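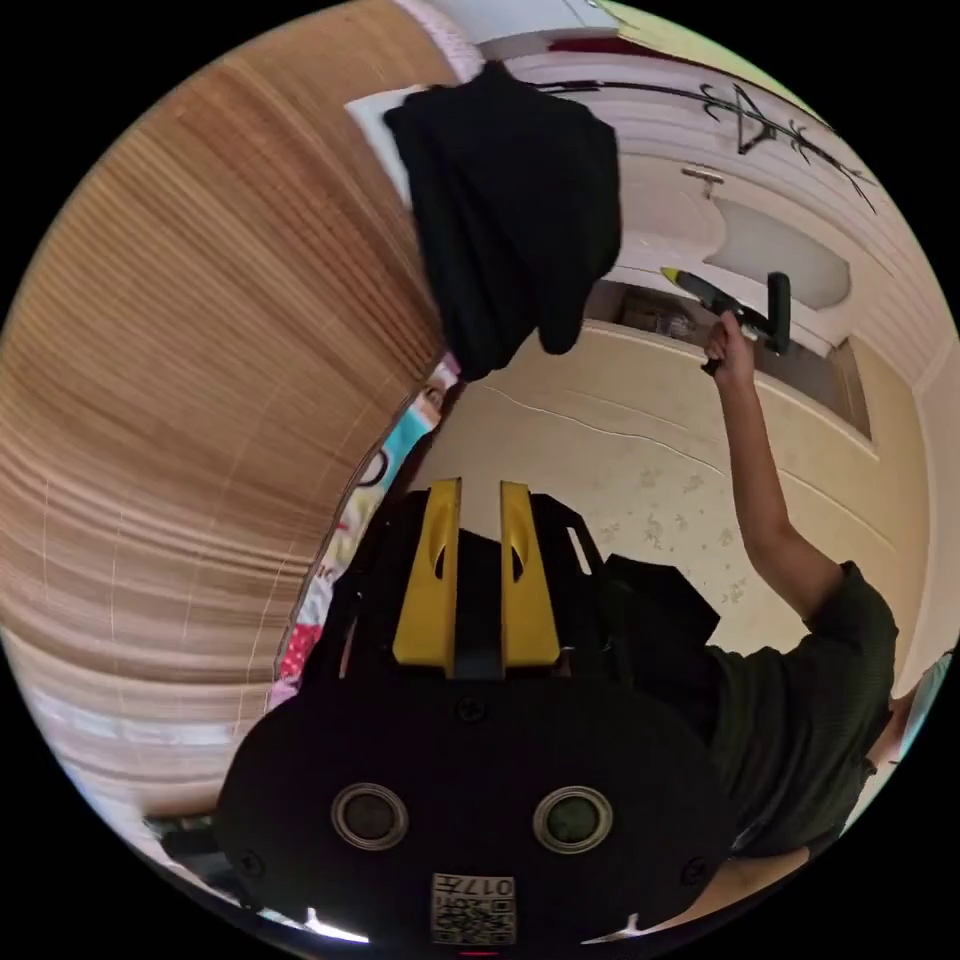

Gorirau 2210 drill driver, review after the first month
by Fulvio Rizzi

I bought the Gorirau 2210 in May, when we moved and I found that almost every door in the new apartment had something wrong with it. The latches were too high, too low or painted over. My old drill was a heavy one from my uncle, good for walls but too much for a little brass screw. I wanted a tool that I can hold above my head with one hand and not be tired after the third screw.

I compared it with one other model, the Tultau, which a friend lent me for an evening. The Tultau is stronger. It is also longer, and inside a closet the length is a problem, so I sent it back to him and ordered the Gorirau. The shop page had 223 opinions at that time, most of them good, and the bad ones were mainly complaining about the case. I will come to the case.

Handling

The grip is the best part. My hands are not large and I can reach the trigger and the direction switch without changing my hold. On the low gear it turns at 300 revolutions per minute, says the manual, and for latches and hinges I never needed more. The trigger starts very softly. You can turn a screw by a quarter and stop, and this is what you need when the plate must go a small bit to the left and the old hole is still pulling it to the right.

Working over the head is possible for a longer time than I expected. After some minutes I feel it in the shoulder, but I think this is the shoulder and not the tool.

There are things I like less. The bit holder is not magnetic enough. A short bit stays in it, but when I point the tool downward a long bit can slide out, and I have already searched on the floor for one. The light is placed under the chuck and makes a shadow exactly on the screw. In daylight I don't use it, in the evening I take a lamp.

Battery and charger

You get 2 batteries in the set. One was enough for all the latches in the apartment and also for a shelf. The charger has a green lamp which stays green if the battery is full and also if there is no battery inside, so please don't trust it. I put the full one always on the left side of the drawer.

The case

It is too tight. The tool goes in only in one position, and the charger cable must be folded three times before the lid will close. I gave up and put everything in a canvas bag from Obradović, which costs little and has a pocket for the bits. If you can find the set without the case, I would take it that way.

Using it where people live

Most reviews are made in a workshop, with a clean bench. I used mine in rooms full of clothes and boxes, because we were not finished with the unpacking, and there I learned some things. Fabric and a turning chuck are bad friends. Move the sweaters first – also the sleeves and straps that hang down where you don't look. Dark knitwear takes the dust from old paint very visibly, and brushing makes it only worse. I use a damp cloth now. For small pieces a flat woven surface is nice to sort on, but screws love to disappear between the slats, so I keep them in a jar.

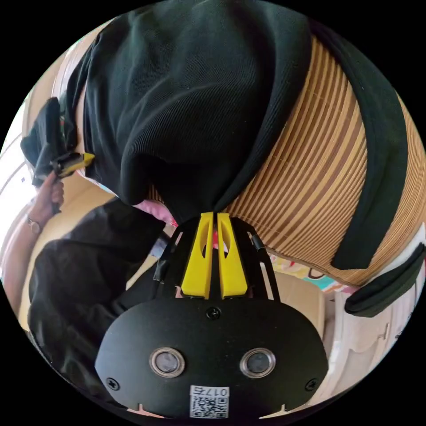 Black ribbed knit over the striped woven surface, with a cardboard box behind.

The noise is acceptable. With the door closed my wife could make a phone call in the next room. On high gear there is a thin whistle that I don't enjoy, but the neighbors did not say anything so far.

Bits

The bits in the set are soft. Two of the cross-head ones were round at the tip after one stubborn hinge, where the screw was probably older than me. I replaced them with a small box from Staltum and the difference was clear from the first screw. Count this in the price if you compare with other sets.

Would I buy it again?

Yes, for latches, hinges, handles and furniture. For concrete, no, it has no hammer function and it doesn't pretend to have one. I tried it once on a brick wall and stopped after roughly one minute.

Good: soft trigger, comfortable grip, short body, second battery in the set.
Not good: the case, weak magnet, the light, soft bits.

Four stars from five. I will write again if the batteries become weak in the winter, when the storage room is cold.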